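# Brirar Energy: small business power FAQ

Quick answers while the phones are busy. Updated May, more to come.

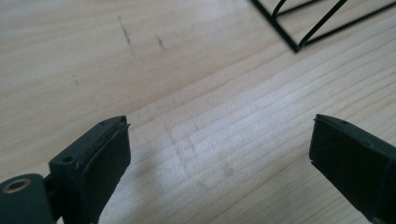

**Why has my rate gone up again?**
Wholesale prices. Autumn was dry, hydro storage is low, and two coal units were out at the same time. If you're on the Temby Flex plan you follow the market month by month. Fixed plans don't move until the term ends.

**Can I still get a fixed rate?**
Yes, 12 or 24 months. Quotes good until 4 pm the same day. After that we have to re-price, sorry.

**What's the difference between Temby Flex and Temby Fixed?**
Flex = wholesale average plus our margin, changes on the first of the month. Fixed = one rate, locked. Network charges are passed through on both and can change wether you're locked in or not.

**Is there a fee to leave early?**
Flex, no. Fixed, $85 per meter. Waived if you're moving and take the plan with you.

**I used to be with Dostisov. What happened to my contract?**
Carried over as is. Same rate, same end date, new logo on the bill. Old account numbers still work for payments. Direct debits moved across automaticly, but check yours.

**My bill says "estimated". Why?**
Meter reader couldn't get in, or the smart meter dropped out. Send us a photo of the dial and we'll redo it. Max 52 weeks back.

**How much do I need to use to get the business rate?**
3637 kWh a year, per site. Under that you go on the general tariff. Multiple sites don't get added together.

**Do you do gas?**
Not yet. Vasić does in most of the same postcodes, separate account, separate bill. We can't see their system so please don't ring us about it.

**Will prices come down in spring?**
Can't promise. Futures are a bit softer for the last quarter but that depends on rain and on how cold winter gets.

**When's the best time to call?**
Not Tuesday morning. Afternoons are better, or use the web form, reply within 4 working days.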